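## 4. Oiling the top of a long sideboard

Okay, so you've got the old finish off, you've sanded, and your arms hate you. Good news: the oil is the fun part! I've done this with Schwerdtfeger hard oil on every low unit I own and I still get a little thrill when the first streak of color comes up. Clear the things off the top before you start, all of them, even the lamp you think you can work around.

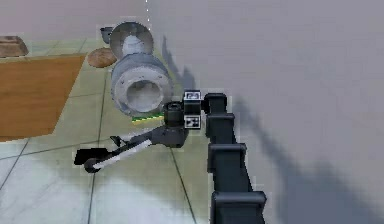
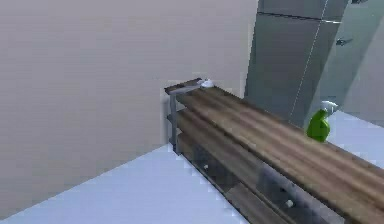
Gisela Hinrichs read an early copy of this section and wrote back that I'd skipped the most important thing, namely which way the grain runs. On a long plank you want to go end to end with it, she said, and never in circles, whatever it says on the can. She also thinks I use far too much oil. She's right on the first one (I'm still thinking about the second).

**What you need**

- Schwerdtfeger hard oil, the clear one
- 2 lint-free rags, plus a couple of spares
- a white nylon pad, the soft kind
- a metal can with a lid, with water in it, for the used rags
- gloves
- a flashlight or a desk lamp you can set down low

**Caution:** Oily rags can heat up all by themselves and catch fire. I mean it! Never ball them up and toss them in the trash. Put them straight into the can of water and close the lid. When you're all done, check with your local waste people about where they should go.

### 4.1 First coat

1. Open the windows. Oil smells nice for ten minutes and then it really doesn't.
2. Wipe the top with a dry rag, then run your bare hand over it. If your palm comes up dusty, wipe again.
3. Stir the oil slowly with a flat stick. Don't shake the can, you'll get bubbles.
4. Put on your gloves and pour a small puddle near one end, the size of a pancake.
5. Pull the oil along the grain with your first rag in long, lazy strokes. Keep going until it starts to drag, then pour another puddle where you stopped.
6. Do the edges last, with whatever is left in the rag. Edges drink less than you'd expect, but end grain is greedy, so go over that twice.
7. Leave it alone for 20 minutes. Set a timer, make coffee, stay out of the room.
8. Wipe off everything that hasn't soaked in, using the clean rag. Press hard. The top should look damp, with no puddles and no shine that moves when you tilt your head.

**Note:** Put your lamp right down at the level of the wood and look across it. Missed spots show up as dull patches and leftover oil shows up as bright ones. I do this at 9 in the evening with the ceiling light off, when it's easiest to see.

### 4.2 Second coat

Wait overnight. If the top still feels tacky in the morning, give it another day and keep the windows cracked. I once got impatient with a bench from Brultberg and ended up with a surface that grabbed my sleeves until November.

1. Rub the whole top lightly with the nylon pad, along the grain. You're only knocking down the fuzz, so three or four passes is plenty.
2. Wipe away the dust.
3. Repeat steps 3 to 8 from the first coat with half as much oil. (Gisela would say a third.)
4. Rags in the water can, lid on.

### 4.3 If something looks off

*Sticky after two days.* Too much oil was left on. Dampen a rag with a tiny bit of fresh oil, rub the sticky part until it loosens, and wipe it dry right away.

*Blotchy.* Usually that's old wax the sanding didn't reach. Let it dry all the way, sand that area back along the grain, and start again from 4.1. I know, I'm sorry.

*Light rings from cups.* Small ones often fade if you rub in a drop of oil with a fingertip. Big ones need the nylon pad first.

**Note:** Keep the top free of vases, hot dishes and anything with rubber feet for a full week after the second coat. Paper sticks too, so find another spot for the mail.

Once the week is up you can move on to section 5, the doors, and you'll want the same pad for those, so rinse it out and hang it somewhere to dry.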